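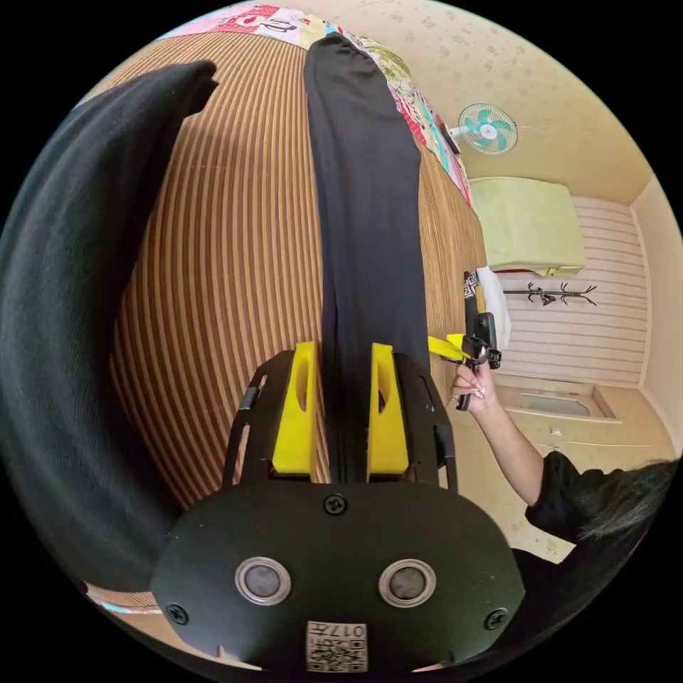 Zisstead Residents' Laundry Club

The Case Against the Crease

My mother ironed tea towels. She ironed pillowcases, handkerchiefs and, for one bad winter, my father's pyjamas. I mention it so that you know what sort of house I come from when I tell you that trousers should be folded on the bed, by eye, in under a minute, and then left alone.

The bed is the proper place for it. I have read the club's own leaflet, which recommends "a clean, hard, waist-high surface", and I would like to know who in the Pisimham Road flats has one. My kitchen table is waist-high and has the post on it. The bed is large and flat, and if you shove the quilt up to the head end you have more room than any ironing board ever gave a person. A striped mat is better still. Stripes give you something to aim at, even if you miss.

Black trousers are the hard case. They show lint, they show chalk, they show where the cat has been, and one black pair looks so much like another that I have gone out in the wrong half of a suit. They are also, left in a heap with everything else black, impossible to find the ends of. Pull out one leg, lay it long, find its partner, put the two together. Fold up from the hem to the knee and once more to the waistband. There is no fourth step, though the leaflet finds five more and a diagram.

I know the objection, having heard it at the June meeting for the better part of 25 minutes. A proper crease shows self-respect. Perhaps it does. It also shows that you had a free evening and a can of starch. I have met some dreadful people with very sharp trousers.

What I will not defend is the chair. Every bedroom has one, and every chair has its heap, neither clean enough for the drawer nor dirty enough for the wash. A former neighbour of mine kept one so well established that visitors hung their coats on it. The heap is how a folding job of 20 minutes becomes a whole Sunday. If it has been worn once and smells of nothing, fold it and put it away with the rest. The drawer won't know.

There is talk now of the club buying a Santoso press for the common room, to be booked by the half hour. I shall vote against it. We can't agree on who empties the dryer filter, and I don't see peace breaking out over a hot plate with a lid. Spend the money on hangers, or on a second clothes line, the first having been promised to the top floor for as long as I've lived here.

Meanwhile the socks are still in the basket, and I have no opinion about socks that would be fit to print.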